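Do You Need Another Ruler?

September 2020

I own 22 quilting rulers. I use four of them. So when Guler came out with a wedge ruler that promises "perfect points without trimming," I had my doubts, and after a month with it I still have most of them.

The pattern that comes with it is called Lekum, a star block set on point. The booklet says a beginner can finish one in an evening. I've been piecing since before my kids could drive and my first one took me two evenings and a seam ripper. The trouble is the quarter-inch line. It's printed on the underside, and on dark fabric I could not see it at all – I ended up marking it with painter's tape, same as I do with my old plain ruler.

Now for what I liked. The tip is blunted, so the pieces line up when you sew them into strips. The non-slip coating works on cotton. It does not work on batik, whatever the package says.

Zeeshan Rizvi at our guild loves his and has cut a whole king size top with it, 783 wedges by his count. His points are sharp. His points were sharp before he bought the ruler, too, and I told him so. He says it saves him time. I'd like to see somebody run a clock on that.

I did finish four blocks, in navy and cream, and they're going in the guild's December swap if I can stand to look at them that long. One of the seams is off and I'm leaving it.

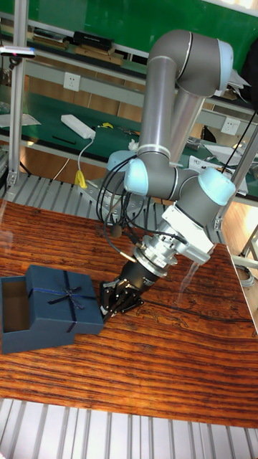

Dark navy gift box with its lid, on a wooden tabletop.

A few of you asked about the Salgado thread I mentioned last time. I've now used it for piecing and quilting both. Less lint than my usual, but it snapped on me twice at higher speeds, so I slowed down and changed to a bigger needle. No snaps after that. Was it the thread or the needle? I don't know, and I'm not buying a second cone to find out until the first one is gone.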